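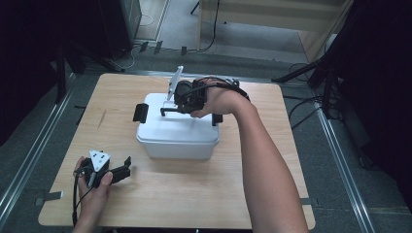

公共储物箱平时放在哪儿，谁能开？

平时放在小会议间的木桌上，本层所有人都能开，开完把盖子合上，两边的卡扣都扣好。

Rikelville楼三层合用办公区
公共物品及小会议间使用问题第二次会议纪要

日期：28/06/2024
地点：小会议间（原定大会议室，被楼上借走了，借条上写的归还时间是“很快”）
主持：Riaan Nel
记录：何苓
出席：Riaan Nel，Getachew Assefa，何苓，老秦，小乔，Fulto设计组两位同事，靠窗那排的翻译组派代表一名
请假：梁姐（出差），翻译组其余各位（派代表即为此意）
迟到：老秦，迟到时间经本人要求不记

一、上次会议遗留事项

1. 上次会议是三月开的，当时决定“尽快”采购一个带盖的储物箱，取代窗台上那只鞋盒。箱子已经买回来了，白色塑料，半透明，盖子两侧各有一个黑色卡扣。鞋盒按决议应当处理掉，现在在复印机后面，里面装着上次决议要求处理掉的其他东西。Riaan问谁负责鞋盒，记录人翻了三月的纪要，写的是“大家”。此项继续遗留，负责人改为小乔。小乔表示自己三月还没入职，与会者认为这正好说明他没有包袱。

2. 冰箱除霜。已完成。感谢翻译组，也感谢那次停电。

3. 地毯。小会议间灰色地毯的清洗报价来了两份，一份2532元，一份没有写数字，写的是“面议”。Getachew认为面议的意思是更贵。老秦认为面议的意思是可以谈。双方各自讲了一段租房经历作为论据，记录从略。决定先用吸尘器，秋天再说。吸尘器的滤网请Fulto设计组看一下，上次最后用它的人就在设计组，具体是哪一位，两位同事互相看了一眼。

二、储物箱放什么，不放什么

这一项占去会议的大半时间，原定十分钟。

Riaan先说明情况：箱子是拿来放公用小物的，谁临时需要谁拿。箱子到货之后的头一个星期，里面依次出现过一双备用袜子、半本台历、一只单独的羽毛球，还有一张写着“勿动”的便签，便签下面什么都没有。便签至今无人敢动。

翻译组代表提出，是不是应该先定义“公用小物”。Riaan说可以，给五分钟。五分钟后得到的定义是“大家都可能用得上的小东西”，全体通过，与会者都觉得自己没有白来。

随后逐类讨论：

（1）文具。同意放，但只放替换用的。在用的剪刀和订书机还放打印机旁边的架子上。Rivel送来的那批签字笔还剩一些，写两行就断墨，老秦主张放进去，小乔主张不放，理由是借到这种笔的人心情会更差。折中意见：放在箱子最底下。

（2）充电线。Getachew反对。他说线一旦进了公共箱就会打结，打结以后就会有人剪，他见过。没有人追问他在哪儿见过。决定充电线不放箱内，另挂墙上的钩子，钩子由Getachew自己装。他的表情说明他没料到会议会往这个方向走。

（3）吃的。不放。梁姐请假前托人带话，说苏打饼干应当算作应急物资。会议认真考虑了这个观点，仍然不放。梁姐出差回来请看本条，不要找记录人。

（4）冲剂、创可贴一类。这一类意见最多。
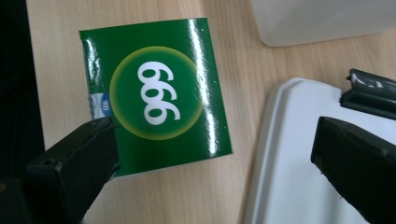

小乔把桌上那包绿色包装、印着999的东西拿来当例子，问这种该归谁管：是谁买的谁管，还是谁放进箱子谁管，还是谁最后看见它谁管。他说他问这个问题是有切身感受的，上个月他好心把台面上散着的几包收进抽屉，当天下午就有三个人来问他要，第二天他在群里的备注被人改成了“小乔药房”。

老秦说，从前在老办公室，这类东西都搁在茶水柜第二层，几十年没出过事。Riaan提醒他老办公室一共用了四年。老秦说感觉上是几十年。

Getachew的意见比较细，记在下面，免得以后再讲一遍：

公用箱子里只放没拆封的，看得清名称和有效期的。散包不收，拆过口的不收，包装皱到看不清日期的也不收。箱子只管放，不管推荐，谁该吃什么请去问药师或医生，不要在群里发一句“我头有点晕吃哪个”，然后照着最先回复的人说的去吃。最先回复的人往往是老秦。

老秦对最后一句有保留意见，要求记录在案。现已记录在案。

翻译组代表补充，说明书应当和东西放在一起，不要被人拿去垫杯子。她说这句话的时候看着小会议间的桌子，桌子上有一个圆印。与会者也都看了看那个圆印。

Fulto设计组提出给不同类别贴不同颜色的标签，并且当场拿出了三套配色方案。Riaan问标签纸有没有，设计组说还没有，先定颜色。经讨论，第一套太像交通灯，第二套太淡，第三套三个人喜欢四个人不喜欢。决定用圆珠笔写字。设计组希望纪要里注明他们对此感到遗憾。

本项决议：未拆封、有效期看得清的可以放，统一装在一个小袋里再进箱，与文具隔开；个人正在用的请放自己抽屉；过期的由值周人取出，按楼下物业公告栏写的办法处理，不要扔进茶水间的绿植盆里。最后半句是老秦问“那以前扔花盆里的怎么算”之后加上的。花盆的事不追究，那盆绿萝长得还可以。

三、卡扣问题

Riaan原本没有列这一项，是会上临时加的。

有人反映箱子经常只扣一边。一边扣着一边翘着，下一个人提着盖子就走，结果盖子走了，箱子没走。上周东西撒了一地毯，捡了半天，其中一枚回形针是翻译组代表用鞋底找到的。

小乔说这是设计问题，右边那个扣太紧。Getachew当场示范，说不紧，按住盖角再往下压就行。小乔试了一次，说还是紧。老秦试了一次，说左边那个更紧。两位设计组同事也试了，一位说都紧，一位说都不紧。至此每种意见都有了，会议无法形成多数。

供应商Lazarević那边据说有同款的备用扣，Riaan负责打电话问，问的时候语气好一点，上次退窗帘的事对方还记得。

在换扣之前，统一要求：开完箱子，两边都扣上，扣不上的喊人。喊谁没有规定，喊就行。

四、小会议间桌面

1. 桌面用完清空。这条以前定过，三月又定过一次，今天定第三次。翻译组代表问，如果三次都定了还是没人做，第四次打算怎么定。Riaan说第四次就印成大字。

2. 储物箱算不算“桌面上的东西”？这个问题是设计组提的，本意是开玩笑，结果讨论了十三分钟。如果算，那么每次用完会议间都要把箱子拿走，而箱子又规定放在会议间。如果不算，那么别人也可以主张自己的笔记本电脑不算，自己的外套不算，自己那盆多肉不算。老秦说他的保温杯从来不算。最后决定储物箱是唯一的例外，其他一律算，保温杯也算。

3. 箱子上面不放东西。盖子是平的，平的东西在本层会自动长出文件来，这一点大家都有经验。凡放在箱盖上的文件，值周人可以移到窗台，移的时候不必通知本人。Getachew问如果放的是值周人自己的文件怎么办，Riaan请大家有点信心。

4. 桌上的圆印。老秦说核桃油可以擦掉，翻译组代表说牙膏可以擦掉，小乔说他在网上看过一个方法要用到熨斗。最后这个方法未经表决即被否决。核桃油和牙膏各试一个角落，试完再议。记录人建议先在不显眼的地方试，老秦说圆印就在最显眼的地方，试在别处有什么用。他说得也有道理，但仍然先在不显眼的地方试。

五、值周安排

上一版值周表做得不错，可惜只有做表的人看过。新表由何苓打印，贴在小会议间门内侧，门开着的时候看不见，所以请把门带上。

值周人每周要做的事：
把箱子打开看一遍，不该在里面的拿出来；
看有效期，过了的取走；
签字笔试写一笔，断墨的就不要再放回去了，包括Rivel那批（老秦再次保留意见）；
桌面擦一遍，避开试核桃油的角落；
两边卡扣扣好，签名。

签名请写得能认出来。三月那张表上有一个签名，大家传看之后有人认作“乔”，有人认作“秦”，有人认为是试笔。

换周请自己找人换，换好了在表上改，不要只在心里改。

轮值顺序按座位走，从门口开始。坐在门口的是小乔。小乔指出今天的会上凡是没有人认领的事都到了他名下，请求查一查前面几项。记录人查了，确实如此，于是把吸尘器滤网留给了设计组，没有再动。

六、费用

箱子289元，已由Riaan垫付，发票在。公用小物每月补一次，由何苓统计，单次超过31元的在群里说一声再买。为什么是31元而不是30元，Getachew问了，Riaan说是因为上次买便利贴正好31元，定30元的话那次就违规了。这个回答得到了普遍理解。

梁姐托人带话的第二部分：如果苏打饼干不能放进箱子，能不能走公用小物的账。会议表示理解梁姐的处境，请她回来自己提。

七、其他

大会议室借给楼上已经有一阵子。翻译组代表愿意上去问一声，顺便把他们借走的两把椅子也问一声。老秦提醒，我们这边有一把椅子好像是他们的。于是改为只问会议室。

那张“勿动”便签。Riaan提议由会议集体决定移除。表决前请在场各位确认是不是自己写的，没有人承认。表决结果全体赞成移除，由谁动手未能达成一致。便签暂时留在箱内，下次会议列为第一项。

下次会议时间待定，等大会议室要回来再通知。要不回来就还在小会议间，请大家自带椅子，老秦带茶叶。

以上如有出入，请在一周内告诉何苓，当面说或者写纸条都可以，纸条不要放在箱盖上。

待办汇总
Riaan Nel：打电话问Lazarević备用卡扣；盯着三层群里不要有人问吃哪个
Getachew Assefa：装墙钩，把充电线挂上去
小乔：鞋盒，连同鞋盒里的东西；第一周值周
Fulto设计组：吸尘器滤网
翻译组代表：上楼问会议室，不提椅子
老秦：从家里带核桃油，少量即可
何苓：打印值周表，写小袋上的字，用圆珠笔

记录：何苓
抄送：三层全体，梁姐单独一份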